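Imine users' board > Teaching by demonstration > Bagging task: hand-held gripper or gloves?

kornska_bench
Posted in September, 14:10
We are collecting demonstrations for a bagging task: take snack packets out of a basket, scan each one, put it in a paper carrier bag. So far 375 usable episodes. The policy copes with the basket and fails at the mouth of the bag. My suspicion is the wrist view. Once the bag is close to the camera it takes up one side of the picture and the glove takes the top:

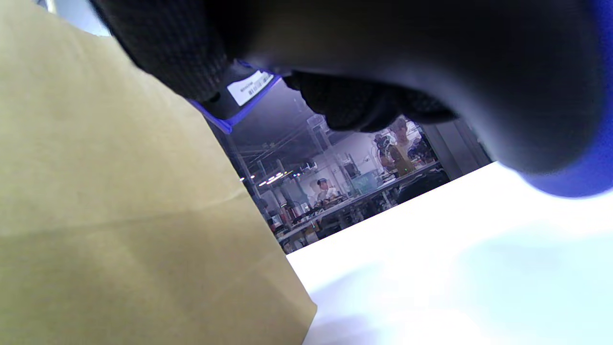
Gripper camera, paper bag at left.

Has anyone trained on views like this without masking the hand?

E. Kouris
15:02
Yes, and I would leave the mask off. We tried it on the Vlachopoulos set (1,553 episodes) and it made no difference I could measure. What did matter was the background. You have people and a long bench in view, and they will move between sessions. Put up a plain screen, or vary the room on purpose.

grundetti
15:40
Disagree on the mask. If a human hand is there in training and absent at run time, the policy can use it as a cue for when to close. Ours did. It waited at the bag and timed out.

E. Kouris
15:51
How many demonstrators?

grundetti
15:58
2. Point taken, but I'd still mask.

kornska_bench
16:25
Nine here, so habits should average out a bit. We also have a head view, with a controller strapped to each palm for hand pose.
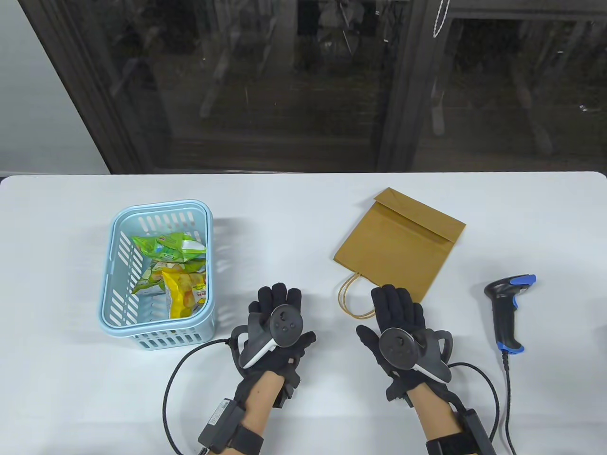
The bag is the part I can't settle. If it starts flat and folded, the demonstrator has to open it first, and that step varies more than all the others put together. Some people pull at the handles, some push a hand inside. Should opening be its own task?

Itziar Llorente
17:12
Split it. Label the opening as a separate segment and train it separately, or start every episode with the bag already open. Also check your cable routing. With a cable on each glove, people learn to avoid certain reaches, and the robot copies the detour.

grundetti
17:30
Agree with the split. Not convinced by the cables - tape them to the forearm and re-record ten episodes before blaming them.

kornska_bench
18:04
Will split at first contact with the bag and run masked and unmasked on the same episodes. The scanner stays where it is for now.

E. Kouris
18:11
Keep the seed fixed between the two runs, and post the failures as well as the success rate.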